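Corner pile in the den, where do I even start

Posted in: Decluttering and Storage

randi_d
August 20, 2021
ok so the den. We moved in April and one corner has been the "deal with it later" spot ever since. In-laws coming in 2 weeks and they sleep in that room. I have 70 dollars to spend and not a lot of patience. Three closets in this house and all full so please don't say closet. Kids' stuff, blankets, papers, you name it. Photo in my next post, phone is being slow

borghildb
Photo first then advice. Also measure the corner. People always buy the bins before they measure.

randi_d
Here we go. Wall is done, TV is up, AC works great. It's the floor end that's killing me

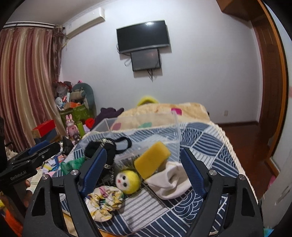 Photo: randi_d, own picture

Want to keep the curtains, don't start on the curtains

marina_s
Love the stripes, keep them! The burgundy and gold is the nicest thing in there.

Bin with the leaves is your problem imo. It's piled up so nothing in it is findable, you just keep adding on top. Tip it all out on a sheet, sort, put back maybe half. And get the papers and cards picked up before anything else, those go in one big envelope tonight. Ten minutes.

vojta_v
Disagree about tipping it out. Did that with my kids' room and the heap sat there for days, we were stepping over it. Take one thing at a time off the top and walk it to where it lives. Slower but you can stop whenever.

marina_s
And if it doesn't live anywhere?? That's the whole reason it's in the corner. You'd be walking around the house holding a stuffed animal

vojta_v
Then it goes in a maybe box. One box. When the box is full you're done deciding.

aoi_k
Blankets first. That fuzzy cream one is taking up more room than all the toys together. I have a vacuum bag, the Burneo one, size 100, and a big fleece goes down to pretty much a pillow. Slides under the sofa. You get half the room back before you even touch the bin

borghildb
Not vacuum bags for the fuzzy kind, they come out flat and sad. Mine never recovered. Fold it, put it on the end of the guest bed, your in-laws will use it.

aoi_k
Mine came out fine after a tumble on low. But ok yes, guests, bed, good point

randi_d
Folding it for the bed, sold. What about the wires hanging down under the TV, they bug me every time I sit down

vojta_v
Stick-on cable channel. Paintable. Berge makes one, hardware store had it for cheap. Bunch them w a velcro tie first or they won't fit. Unplug everything before you start obviously

marina_s
Or a low cabinet under it and let them drop behind. Then the toys have a home too -- two problems, one piece of furniture. I saw a Mamis one with doors for 197.

randi_d
197 is not 70 lol

marina_s
Used! Look used. Around half that if you wait

borghildb
She has two weeks, Marina.

randi_d
Right. So plan is: papers in envelope tonight, blanket folded, maybe box tomorow, cable channel when I get to the store. The pink rabbit stays out, there would be tears. Still not sure on tipping the bin vs one at a time

vojta_v
One at a time

marina_s
Tip it

aoi_k
Tip it but only if you have a full hour and the kids are out. Otherwise what vojta said

randi_d
Kids are at my sister's till five. Going in. Will post an after pic if theres an after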